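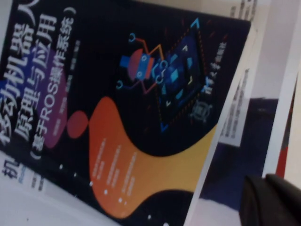

I finally did it! After years of promising myself I would sort out my books, I spent most of August putting every last one of them in order, and I have loved it far more than any grown woman should love a chore.

It started with a novel I couldn't find. I knew I owned Hennessy Road, a battered paperback I picked up when I lived in Rirkstead, and I wanted to lend it to my sister. I looked on the hall shelves, then under the bed, then in the box we never unpacked from the last move (mostly cables and one very sad cookbook). Three evenings later I found it behind the printer. By then I had pulled so much onto the floor that the only way out was forward.

So I counted. 1046 books! I had guessed half that. My husband had guessed 2000, but he was being rude.

My first idea was to go by color, and I lasted one afternoon. It looked gorgeous and I couldn't find a thing - I remember what books are about, and I remember where I was when I read them, but I have no idea what color the spine is on my copy of anything. Then I tried strict alphabetical order by author, like a proper library, and that was fine for the novels and miserable for the rest. A guide to pruning apple trees should not live next to a history of the postal service.

What I ended up with is 13 groups, and they are completely personal. There's Food, and there's Gardens, and there's a shelf called Trains and Weather because in my head those go together. There's Books I Read Every Winter. There's one for languages I studied for a year and dropped, and that one takes up more space than I'd like to admit. Inside each group it's by author, loosely, with the tall ones allowed to go wherever they fit.

My friend Mamta Ahuja came over with samosas and a strong opinion about keeping unread books separate. I fought her on it for an hour and then gave in, and she was so right. I have 29 unread books on one shelf by the armchair now and I walk past it every morning with my coffee, feeling rich. I've already finished two of them!

The big awkward paperbacks were the last problem. Textbooks, manuals, anything with a floppy cover that slides down the second you take its neighbor away. Bookends never worked for me, they just creep along the shelf. Dividers are so much better, a narrow slot for every couple of books, and you can pull one out without the rest going over like dominoes.

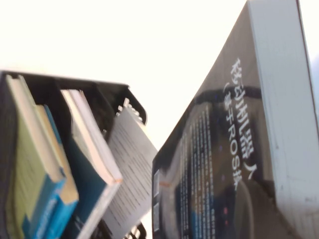

What I let go

Four boxes, all told. Most went to the little secondhand place on Palby Street, where they gave me store credit, and you can guess how that went (I came home with a book about lighthouses and I'm not sorry). I kept anything with handwriting in it, even the dull ones. My grandmother's notes in the margins of her bread book are better than the recipes.

I'm still finding strays. There was one in the car yesterday and another in the laundry room, so the count is already wrong. Next up is the sheet music, and I can't wait.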